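Bench notes, June, started at 7 in the morning with the first coffee

Okay, back on the hide glue problem. I've been putting off writing this up all week, and Riaan keeps asking me what ratio I ended up using on the Kullow chair, so let me get it all down before I forget (again).

The old batch was too thin. I could tell the second I pulled the brush out, it just ran off like soup. So I threw it out and started over with the Garkodetti granules, the darker ones from the paper sack, not the tub. Soaked them overnight in cold water, just enough to cover, and by morning they'd swollen up nicely into that wobbly mess that smells like a wet dog. Love it!

Warmed it slowly in the double boiler and kept the lid on as much as I could stand. Last time I let it get too hot while I was on the phone with Mohcine, and that pot never grabbed properly afterward. This time I stood there and babysat it. When it came off the brush in one unbroken string I called it good.

Then test joints. I cut 18 little blocks out of the offcuts from the Sibiya table, beech mostly, with a couple of maple ones mixed in because I ran out. Rubbed joints, no clamps, just slide them together until they grab and leave them alone. I warmed half of the blocks on the radiator first and left the rest at shop temperature, which this morning was pretty chilly with the big door open for the lumber delivery.

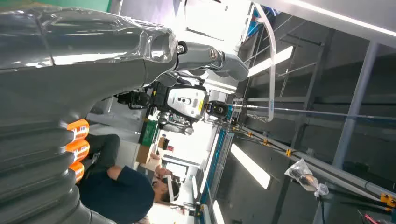
The warm blocks grabbed so much better it's silly. You get a good long slide and then it just stops, like somebody put the brakes on. The cold ones gelled before I had them lined up, and 2 of them popped apart when I picked them up. Mohcine El Khatib told me this back when I started and I nodded and ignored him. Sorry, Mohcine.

Broke a few of the warm ones with the mallet after lunch, even though they really should sit until tomorrow. Wood tore on most of them, so there's plenty of hold there already. The maple is harder to read. The surface was pretty slick from the planer, and I think I'd rather run the toothing plane over it next time before I blame the glue.

Side note on the chair itself: the back left leg is still loose, and I found old white glue down in the mortise, so somebody has been in there before us. It has to come out, every bit, or the hide glue won't have anything to hold on to. Vinegar on a rag, leave it, scrape, repeat. Riaan Xaba says to try steam. I'm nervous about steam that close to the veneer on the seat rail — maybe if we mask it off with foil? Will ask him to show me on a scrap piece first.

Also the stretcher has a crack running up from the tenon. I worked some warm glue into it with a palette knife and flexed it until it came out the far side, then wrapped it in strips of old inner tube. Please don't unwrap it, whoever gets in first tomorrow! It needs the whole night.

Stuff to get: more granules (we're down to the bottom of the sack), a new glue brush since mine is shedding, and a thermometer that isn't the kitchen one. The Trumarus catalog had a decent one with a clip, I turned the page corner down.

4 o'clock, left the rest of the test blocks on the windowsill with pencil marks on the ends, W for warm and C for cold. Glue pot is in the fridge behind the milk, labeled this time. Breaking the remaining blocks in the morning, then the leg.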